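Jarnholm Hall Craft and Display Group
Minutes, general meeting, 28 Oct 2020
Side room, start a bit after seven

Apologies: received from two members, noted.

1. Last minutes
Read. One fix, the Todance order was for ribbon, not felt. Accepted with that change.

2. Money
Balance read out. Hall hire paid up to end of March. Barua invoice for pins and floral wire still outstanding, they sent it to the old address. Secretary to chase. Agreed no new spending over $200 without it coming to a meeting first. Somebody asked if that includes glue. Yes it includes glue.

3. Spring window display
Long item. Window at the Trosar shop is ours again, same terms as last year, we supply and fit, they supply the lights. Theme stays as garden. Proposal to switch to seaside was talked over and dropped, too much already made.

Backing panels: keep the botanical wallpaper. General feeling that it does most of the work on its own and we shouldn't crowd it. One member would still like a plain colour behind so the small pieces show up from the footpath. Put to a show of hands, wallpaper stays.

Butterflies: fabric ones, pale colour, green bodies. Liked by most. Concern that pale wings will dissapear on a pale base. Options raised were a darker cloth under them, or fixing them up on the panels. Trial both before fitting day. Also asked whether big and small should be mixed or kept apart. No decision.

Wings crease if stacked. Please lay flat, nothing on top. Several from the last lot had to be steamed and two went in the bin.

4. Work table and storage
Table top is scuffed and gritty. Bits all over it again. Wipe down before any fabric goes on, pale stuff picks up everything. Yellowish marks were brought up, could be old glue, could be varnish, try warm soapy water first and no scrapers please.

Blue bin stays on the table for now. Tools to go in it at the end of each session, screwdriver included, it took half of last session to find one. Butterflies NOT to go in with tools.

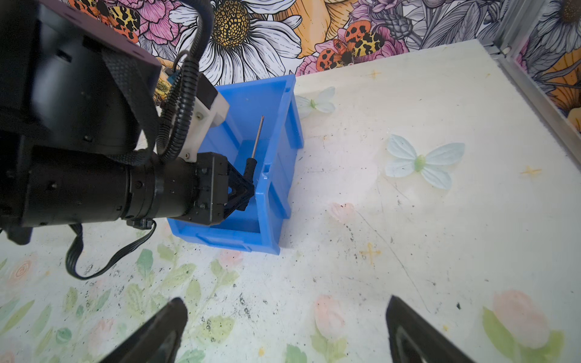
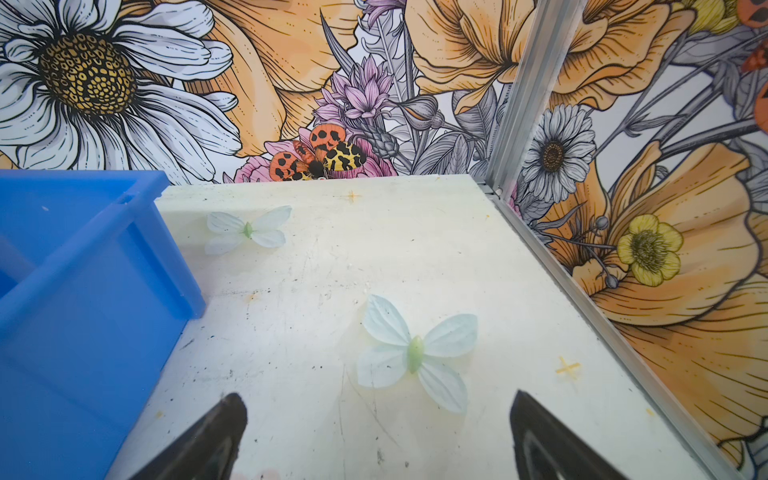
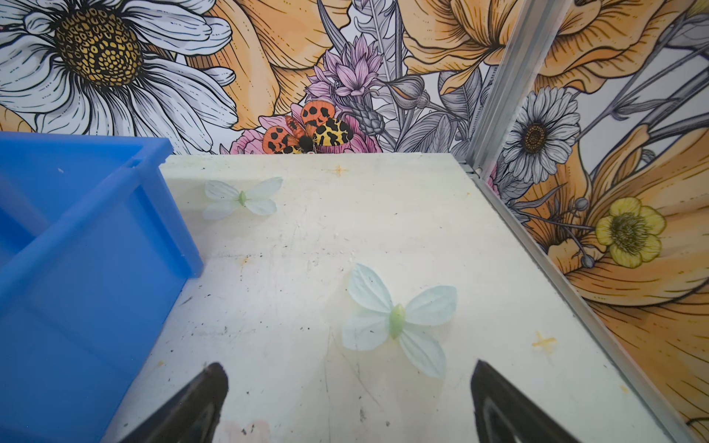 Blue bin and butterflies on the work table, item 4.

Minute book, page 3

Discussion went on to a second bin for soft items only. Shallow with a lid preferred. A member thinks there is one in their garage and will bring it along, if not then we price one. Labels for both, large print.

Corner framing on the display: the metal upright was talked about, whether to cover it. Ribbon suggested, also paper leaves. Others like it bare. Left till we see it under the shop lights.

Table cover: offer of an old bedsheet for glue days. Accepted with thanks. To be washed by whoever used it last, rota on the cupboard door.

5. Workshop for families
Hall can give us the Saturday slot if we confirm soon. Numbers capped by the hall, check what the cap is now. Make-a-butterfly was the favourite idea, flat wings cut beforehand so the little ones only do the body and the fixing. No hot glue at the kids' tables. Needs: pre-cut wings, green pipe cleaners or similar, blunt scissors, wipes.

Almost 900 wing pieces would be needed if every family makes a full set, which got a bit of a silence. Cutting bee suggested. Template to be copied on to card and handed out so people can cut at home. Colours, pale blue or pale green, whatever fabric is in the scrap box first before we buy.

Charge: gold coin. Argument about whether to charge at all. Left at gold coin, nobody turned away.

6. Cupboard
Key is sticking. Don't force it. Top shelf has been re-sorted, ribbon on the left, wire on the right, unfinished work in the middle. Anything without a name tag by next meeting goes to the scrap box. Thats been said before but this time it's in the minutes.

7. Other business
- Kettle. Replaced, old one to e-waste.
- Request for better light over the table. Ask the hall, if no luck a clamp lamp.
- Sweep up before leaving, thread gets in the vacuum and the hall has complained.
- Card to go to our former secretary, passed round and signed.

Actions
Secretary: chase Barua invoice, give them new address. Confirm hall slot and cap.
Display team: trial butterflies on dark cloth and on panels, report back. Ask Trosar for window measurments again, last lot were in inches.
Whoever is first in each session: wipe table.
Whoever is last: tools in blue bin, sweep, lights.
All: cut wings at home if you took a template.

Next meeting same room, same time, date to be emailed. Bring a plate.

Closed just before nine.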